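"I'd have married that machine by the second week"

July
By Seidu Aryee

Mariama Sarpong has packed dressing kits for most of her working life, and she still does a little dance with her fingers when she describes it. Gauze, mask, sachet, syringe, over and over, eight hours a day. "You don't think about your hands when you're thirty," she tells me over a mug of tea in the canteen at Bornalau, where the windows look straight down on the loading bay. "Then one morning you can't get the lid off the jam."

I had come to see the sorting cell, which everyone on the floor calls Flukel. That was the project name on the first set of drawings and it stuck, in spite of a poster competition to find something better. It takes mixed medical supplies, one at a time, and puts them in the right bins so the kit packers can pull from them. Bornalau sends kits to clinics and care homes, and a good share of what it handles comes back in part-used cartons that have to be split and sorted before anything can go out again. Until last year that was all done by hand at a long bench known as the Wall.

Mariama loathed the Wall. "You stood there and it came at you," she says. "Everybody took a turn and everybody had a sore neck on Friday." When the managers announced they were bringing in robots, she was one of 200 people who signed a letter asking what would happen to the jobs. She's still proud of that letter, and she should be! It got them a written promise that nobody on the Wall would be let go, and it got her a seat in the planning meetings, which she had not asked for and very nearly turned down.

"I said, I pack boxes, what do I know? And the lad from Vidavel, the firm that built it, he said, well, which things are a nightmare to pick up? And I talked for an hour."

What she talked about was wrapping. A carton is easy, she says, a carton wants to be picked up. A pouch slides, and the film catches the light so that even a person has to look twice. Sachets are worse, being so thin, and masks have those ear loops that hook on to whatever is next to them. The engineers wrote all of it down and then came and stood at the Wall for two shifts to try it themselves. She enjoyed that enormously.

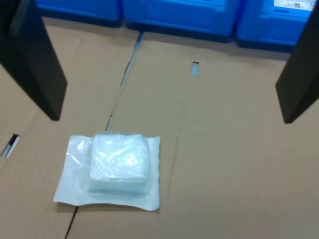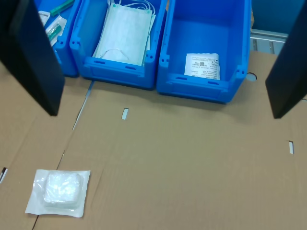 Gauze in its pouch on the sorting surface, with the blue bins behind.

The cardboard was her idea. The early trials ran on a bare tabletop and she didn't like how things skated about on it, so she flattened a few boxes from the recycling cage and laid them down. It was meant to last an afternoon. Vidavel has since offered a proper mat, and there is one in a cupboard somewhere, but the cardboard costs nothing and can be swapped in a minute when it gets tatty.

So what does she do all day now? Quite a lot, as it happens. She looks after two cells, this one and a newer one along the corridor, and she is the person they call when a new product arrives and somebody has to work out how it should be held. She shows the machine by doing it herself with a pair of hand controls, again and again, until the recordings are good enough to learn from. Her best day so far was 1,000 picks, shared with a colleague, and they had cake afterwards.

"It's my way of doing it in there," she says, and she is properly beaming. "I go in with the gauze a bit from the side, always have. And now so does that."

It hasn't all been lovely, and she is quick to say so. The cell is slower than a good packer and it gets stuck, and a stuck machine on a busy morning makes everyone cross. The floor is quieter too. At the Wall people talked all day long, about their kids and the football and who had fallen out with whom, and some of that has gone. Mariama asked for the break times to be lined up again so that the old bench crew could sit together, and after a bit of grumbling about cover they were.

Pay was the other argument. Training a robot is a skill, she told them, so it ought to be on a skilled grade. That took roughly five months to settle. The next site, out at Abugri, is getting its first cell this winter, and the new grade will be there from the start. She is going over to help set it up, and she has already told them to save their boxes.

Her neck, she says, is much better. The jam is still a work in progress.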